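Sunday at Storkora, and I went in with my doubts. Savita Negi's talk started at 11 and had one claim in it: people can teach a robot household jobs with hand-held grippers, no robot in the room, and the policy trained on those recordings carries over to a real arm. Her slide said 70 percent on a laundry task. I asked how many homes the test covered. Three, she said, and all of them had been in the training set as well. Hm.
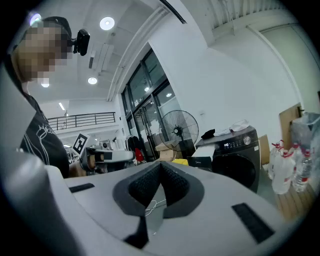
Hand-held grippers at Storkora, one with its marker on top. Washing machine at the back.

The grippers themselves I liked more than the slide. Wichai Ruangrit let me try one for a few minutes and my wrist got tired fast - I'd want to know what an hour of that does to the quality of the recordings. He didn't have a number for it.

What I still haven't seen is a comparison with plain teleoperation on the same task. Negi says one is planned for June. I've asked for the failed runs too.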